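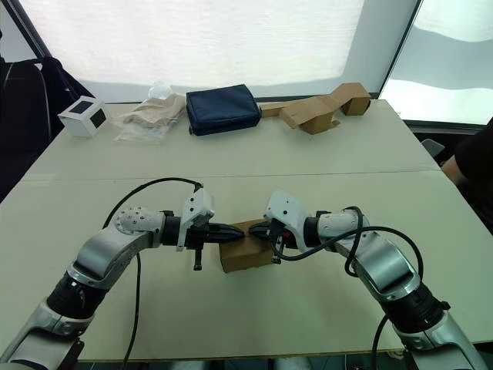 Give it a bigger bumper, was the advice from a reader called Hillon, who wrote in after our February item on two-armed packing cells, and if the arms still squash the box then pad the box too. I have thought about that letter a good deal since, partly because it made me laugh and partly because I have now spent 2 long days with the people at Mendum, and I can report that they tried something very like it. They wrapped the fingertips in soft foam. The boxes got crushed anyway, only a little more slowly.

The trouble began on a quiet Friday, with a job called Skavari. Skavari is the name the Mendum crew gave to their carton routine, in which a left arm and a right arm take hold of a small cardboard box from opposite sides, lift it together, turn it and put it down. It had run beautifully for weeks. Then, in the middle of a lift, the left arm stopped dead and the right arm kept going. The box folded up like a paper hat, and the right gripper carried on into the left one with enough force to bend a finger and set off the alarm on the control desk (a sound, I am told, much like a microwave that has finished your soup).

Now, a bent finger is a cheap thing and a carton is cheaper still. What bothered everyone was the gap. By the log, 255 milliseconds went by between the left arm declaring a fault and the right arm hearing of it, and a quarter of a second is a long time if the thing between two grippers happens to be your thumb.
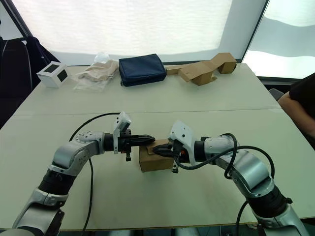 So they pulled the job apart, and I do mean all of it. The first suspect was the cabling, as it always is, and a whole afternoon went into flexing connectors and muttering. After that came the grip settings, which somebody had raised during the fall to cope with a slippery batch of cartons and had never put back. That was a real mistake, and it explained why the box gave way so thoroughly, but it couldn't explain the delay.

The delay was in the stop message. Each arm had its own controller, and each controller was perfectly good at stopping itself. To stop its partner it had to post a note, more or less, to a shared program that was also busy saving pictures and readings to disk. Most of the time the note was read at once. When the disk was busy, it sat in line with everything else. The crew went back through 4,000 recorded lifts and found 11 in which the note had waited longer than it should have, all of them harmless, and all of them missed.

The fix is pleasantly dull. A pair of wires now runs straight from one controller to the other, with no software in the middle, and if either arm faults they both lose drive power. The higher grip setting has to be entered fresh every morning, which annoys people, and I gather it's meant to. 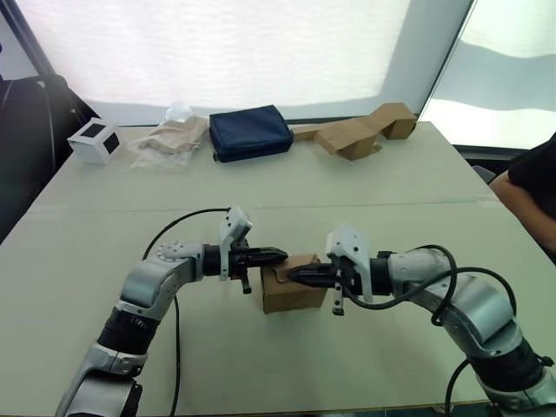
Þórarinsdóttir
30 Dec 2018

I asked whether the old arrangement had ever been tested with a fault in mid-lift, and there was a longish pause over the coffee. It had been tested with the arms apart, each one stopped in turn from its own button, and both had passed. The new test is done with a carton held between the grippers and the disk kept as busy as they can make it, and it gets repeated whenever the program changes. There is also a strip of tape on the floor now, and hands stay behind it until the drive light is off.

As for the foam, they have kept it on a shelf. One of the crew still thinks it would do nicely for light bulbs.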